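4.3 Setting the portion scale to zero

The Greltton 2205 must be zeroed each time you change the tray or container. Use the scale on a level, dry counter, at least a hand's width from the wall.

1. Press and hold POWER until the display shows 0.
2. Set the empty tray on the platform. Wait for the number to stop moving.
3. Press TARE once. The display returns to 0.
4. Add the first ingredient and read the weight.
5. Press TARE again before adding the next one.

Note: With the tray in place, the display counts the tray toward the 3000 g limit, even after TARE.
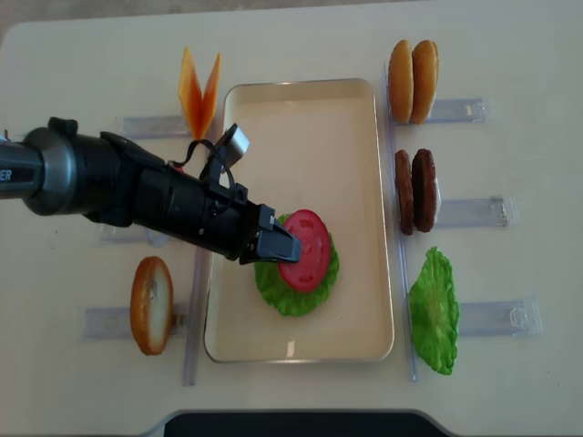
Can I weigh a lettuce leaf or one slice of tomato by itself?
Use the 1 g setting for light items. The 5 g setting is meant for loads over 100 g and may show 0 for a single leaf.

6. To switch settings, press UNIT twice, then TARE.
7. Lift everything off before you turn the scale off.

Caution: Do not press down on the platform by hand. Do not store anything on it.

If the display shows Err 2, remove the load and repeat from step 1. If it comes back, check the scale with the 1000 g weight (see 6.1).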